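Onsri Clothing Repair and Reuse Program
Progress report to the Jenavell Fund, second period

The grant pays for a repair bench, a part-time coordinator and a clothing rail at the Wolport community building. This report covers the months from April to July. Spending is in the attached sheet and is not repeated here except where it has changed from the plan.

Most of what comes in is still outerwear. Coats and jackets cost the most to replace, and people will wait for them. Wool takes longer on the bench than we allowed for in the application, mainly because of linings.

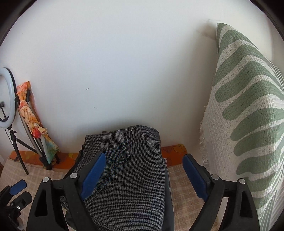 Report prepared by Intan Menon, Program Coordinator
Reviewed by Surachet Yimyam

1. Repair sessions

We planned 20 sessions for the period and held 19. The missed one was in May, when the building had no power from noon on. People who had booked were moved to the next session and all of them came.

Sessions now start at 5:30 p.m. instead of 4. The earlier start suited retired people but shut out anyone with a day job. Attendance in the first hour is better since the change. The last half hour is slow, and we may close earlier in winter.

The jobs we see most are torn linings, missing buttons, worn cuffs and broken zippers. Zippers are the hardest to do well. We stopped accepting zippers on padded coats in June until Ketsara Phromma has finished training two more people on the heavy machine.

2. The clothing rail

In the first report we said that 75 garments had gone out through the rail. We have since found that this included items taken home by their own owners after repair. Those are now logged separately, on a green card. We will send a corrected figure with the final report, once the old cards have been sorted.

Men's coats go quickly. Children's coats go the same day. We have too many women's blazers and have stopped taking them for now.

Patterned wool has been a problem for patching. A plain black coat can be patched with almost anything close in weight, but a check or a houndstooth shows a bad match from across the room. We have started keeping offcuts from hems and facings in labeled bags, sorted by pattern and then by weight.
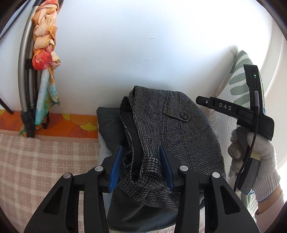

Chanida Wattanapong asked at the June meeting whether we could stop trying to match patterns at all and let people choose a contrasting patch. She thought many of them would prefer it, and said her own elbow patches had drawn more compliments than the jacket ever did. We tried this in July with a small box of corduroy and felt pieces. Take-up was good among younger visitors. Older visitors mostly asked for the repair to be hidden, so we will go on offering both.

3. Equipment

The second sewing machine arrived in April and is in regular use. The steam press has not been bought. The quote from Brosen came in over budget, and delivery was extra. We would like to move the press money to a secondhand model plus a year of servicing, and we ask for your agreement to this in writing.

4. Staffing

Amnuay Rungrueang left the bench in May to take a full-time job. His hours have been split between two people who were already trained. This works for now but leaves no cover for illness.

5. Next period

Hand-sewing classes begin in September, with 20 places. The waiting list for coat repairs will open again in the same month. We still need a dry place to store winter stock, and are talking to the building manager about the room under the stairs.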